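Praller Building, Ground Floor and Lobby
Walkthrough Safety Checklist with Comments
Inspection date: May 4, 2022
Inspected by: Tülin Gökçe
Previous walkthrough: March
Areas covered: main entrance, lobby, mail room, east corridor, restrooms, loading door

Marks used: OK = acceptable. FIX = needs correction. WATCH = acceptable now, look again next time.

1. Entrance and doors

1.1 Main doors open fully and latch. OK
1.2 Door closer speed. FIX
Comment: The left leaf closes too fast and hits the stop. Adjust the closing valve first. If it won't hold the setting, replace the closer.
1.3 Threshold plate flat and fastened. OK
Comment: The loose screw from March has been replaced.
1.4 Entrance mats lie flat. WATCH
Comment: The inner mat is starting to curl at the corner by the directory. It can be turned end for end once. After that it should be swapped out.
1.5 Exterior light over the doors works. OK

2. Exits and exit paths

2.1 Exit signs lit. OK
2.2 Emergency lights come on with the test button. FIX
Comment: The unit outside the mail room came on dim and went out before I let go of the button. Battery. The others held.
2.3 East corridor clear for its full width. FIX
Comment: Flattened cartons were leaning on the wall outside Zakaria again. I spoke to the front desk there and they were moved while I was on site. The same item was written up in March. Building management should put it in a letter this time.
2.4 Loading door opens from inside without a key. OK
2.5 Evacuation plan posted and current. WATCH
Comment: The plan in the lobby still shows the old mail room layout. The exit routes on it are correct.

3. Fire equipment

3.1 Extinguishers in place, gauge in the green, tag current. OK
Comment: The tag on the mail room extinguisher is faded. It can be read, but ask the service company for a new one at the next visit.
3.2 Alarm pull stations not blocked. OK
3.3 Sprinkler heads clear of stored items. WATCH
Comment: The top shelf in the mail room is close to the limit. Nothing more should go on it.
3.4 Fire doors close and latch by themselves. OK

4. Electrical

4.1 Panel room locked, working space in front of panels clear. OK
4.2 Cover plates whole. FIX
Comment: Cracked plate on the outlet behind the bench in the lobby. Cheap repair, please do it this week.
4.3 Extension cords not used as permanent wiring. FIX
Comment: One under the mail room counter, feeding the label printer. The printer can be moved to the wall outlet next to the window.
4.4 GFCI outlets in restrooms trip and reset. OK

5. Floors

5.1 Corridor tile, no lifted edges. OK
5.2 Restroom floors, drains clear, no standing water. OK
5.3 Mail room vinyl seam. WATCH
Comment: The seam has been glued down and is holding. Carts go over it all day, so it may open again.
5.4 Lobby stone, slip and trip hazards. WATCH
Comment: See the note below. 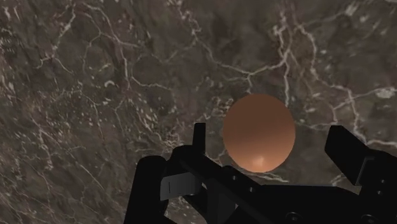
Slip complaints in the lobby come in mostly on rainy mornings, and the sheet at the desk has more than 46 of them since it was started. Most are people who slid a little and caught themselves. Polish is one part of the problem and the look of the material is another. On dark mottled marble with white veins that fork and rejoin all over, a thin film of water or a hairline crack is hard to pick out by eye. Whoever checks a floor like that should use a flashlight held low and feel along the joints with a putty knife. I did it this way and found no open joints between the doors and the elevators. The wet floor signs should go out when the rain starts, before the first complaint.

5.5 Floor cleaner and finish. FIX
Comment: The jug of Wurkudeo in the closet has lost its label. Relabel it or throw it out. The cleaning crew should also write down which finish they are using on the lobby stone, as I could not find a record.

6. Stairs to basement

6.1 Handrails tight. OK
6.2 Nosing strips in place. FIX
Comment: Third step from the bottom, strip missing on the right half.
6.3 Lighting even from top to bottom. OK

Follow-up

Items marked FIX go to Weser under work order 377. Send me a note when 2.2 and 6.2 are done and I will come by to check those two. The rest can wait for the next walkthrough.

T. Gökçe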